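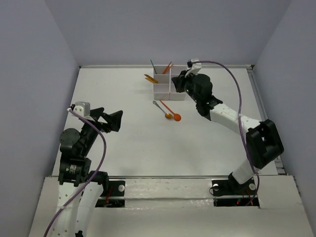

Curnwood Kitchen Words

A word list of household and kitchen terms from the Curnwood valley, with spellings, meanings and sources. Compiled by Wayne Clegg and Keith Haslam.

What is in it

Each row is one sense of one word. A word with two meanings gets two rows with the same headword and different sense numbers. Most entries are names for utensils, cuts of meat, baked goods and cleaning jobs. Farm and weather words are left out unless they were also used indoors.

Files

entries.csv: the word list
sources.csv: one row per source, keyed by source_id
variants.csv: alternate spellings, linked to the headword
notes.txt: loose remarks that did not fit a column

Columns in entries.csv

headword: lower case, in the spelling we judged most common
sense: integer, starting at 1
pos: noun, verb, adj or phrase
gloss: a short meaning in present-day English
place: Curnwood, Ellwood, both, or blank if unknown
source_id: where the entry was found
status: current, fading or gone

Sources

The oldest source is a handwritten recipe book begun in 1905 and kept up by at least two people, judging by the handwriting. Its first 25 pages are water damaged and several readings there are guesses. Guesses have a question mark at the end of the gloss. The rest comes from letters, a church cookbook with no printed date, and interviews Keith recorded in Ellwood. Recordings are not included. Speakers are given by initials only.

Status labels

"Current" means a speaker used the word without being asked for it. "Fading" means a speaker knew it but said they no longer use it. "Gone" means we only have it in writing. The labels reflect a small number of people and should not be used to make claims about the whole valley.

Known problems

- Over 100 rows have no place value.
- "Slape" and "slaip" are still separate headwords. They should be merged.
- Commas inside glosses are quoted, but some older spreadsheet programs still split them.
- The church cookbook uses "stean" for both a jar and a measure. Only the jar sense is entered.

Changes

December: added 50 rows from the Ellwood letters, fixed encoding in variants.csv, removed duplicate source_id values.

Use

Free to copy and change with credit to both compilers. Send corrections to Wayne, with the headword and sense number.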